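Bruvach questions "100 per cent recyclable" claims on sportswear

13 June 2022

Clothing repair charity Bruvach has today called on sportswear sellers to stop describing mixed-fabric garments as fully recyclable unless they can say where the recycling takes place.

The call follows a review of 30 product pages, carried out between December and May. Only 11 named a recycling partner, and just 2 said what the old clothes were turned into. The rest relied on leaf symbols and warm words.

Bruvach is not persuaded by take-back bins either. A bin in a shop tells the customer where a jacket goes first — it says nothing about where it ends up.

The charity's repair desks in Pota and Zarier will stay open through the summer, and a third will open at Arnaud.

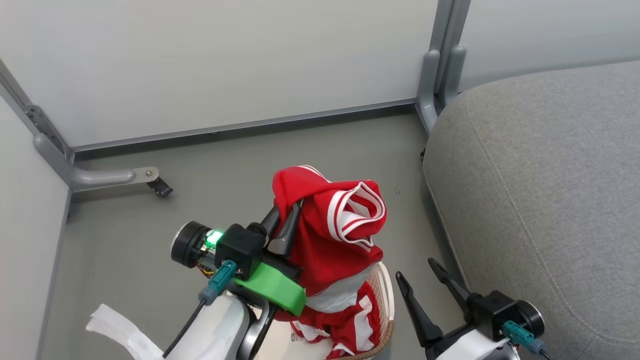
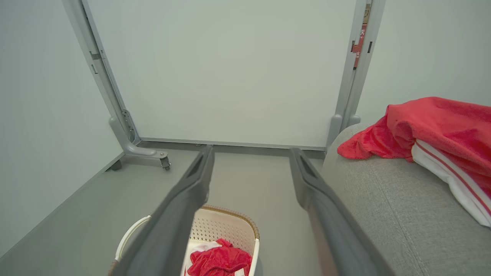
Bruvach's advice to households is dull but cheap: wear it longer, mend it early, and treat any green label as an advert until shown otherwise. Trims deserve a hard look. A striped collar or hem like the white-and-red one on the bright red garment in the first picture may be a different fibre from the main cloth, and a claim about one should not be stretched to cover both. Sellers who disagree are invited to send their evidence. Bruvach will publish what it receives, including the blanks.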